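Jonora
@jonora_range
2022-06-01

1/ bon. trois semaines que je dis que je vais vider la table de nuit de la chambre d'amis. c'est fait. fil inutile mais je suis contente

2/ contexte : un seul tiroir. UN. et dedans j'avais réussi à tasser l'équivalent d'un déménagement

3/ inventaire partiel : chargeurs de téléphones que je n'ai plus, notice d'un réveil, piles (mortes ? pas mortes ? mystère), ticket de caisse de mai à 768 balles que je cherchais PARTOUT pour la garantie

4/ le ticket c'est celui du lave-linge. j'ai appelé deux fois le magasin pour un duplicata. il était là. sous des bouchons d'oreilles

5/ méthode, pour celles et ceux qui demandent : tout renverser sur le lit. pas trier dans le tiroir, ça marche jamais. sur le lit t'es obligée de finir avant de dormir

6/ ensuite 3 tas. garder / donner / poubelle. le tas « on verra » est interdit, je me connais

7/ il m'a fallu 40 minutes en comptant la pause pour relire de vieilles cartes postales. dont une de Pemthorpe, aucun souvenir d'y être allée, bref

8/ coup de chiffon microfibre dans le fond et les coins, un peu de savon noir très dilué. insister dans les angles c'est là que la poussière se colle

9/ et voila le résultat, tiroir grand ouvert, on voit le fond

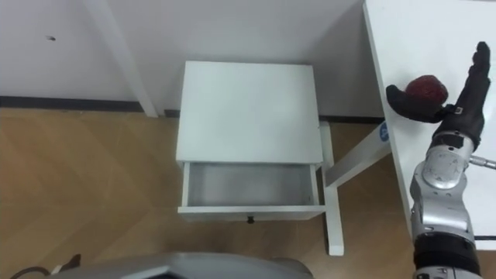 Tiroir vide, petit bouton sombre, table de nuit blanche contre le mur blanc.

10/ maintenant la question : qu'est-ce que je remets dedans. mon idée = mouchoirs, une lampe de poche, le code wifi sur un carton. et RIEN d'autre

11/ j'hésite pour les petits bacs séparateurs. ceux de chez Pillai me plaisent mais faut mesurer la profondeur avant, la dernière fois j'ai commandé au pif et ils rentraient pas

12/ prochaine étape la commode Iver du couloir, 60 cm de large et pleine à craquer. la je promets rien

13/ si vous avez un truc pour que le tiroir reste vide plus d'un mois je prend. bonne soirée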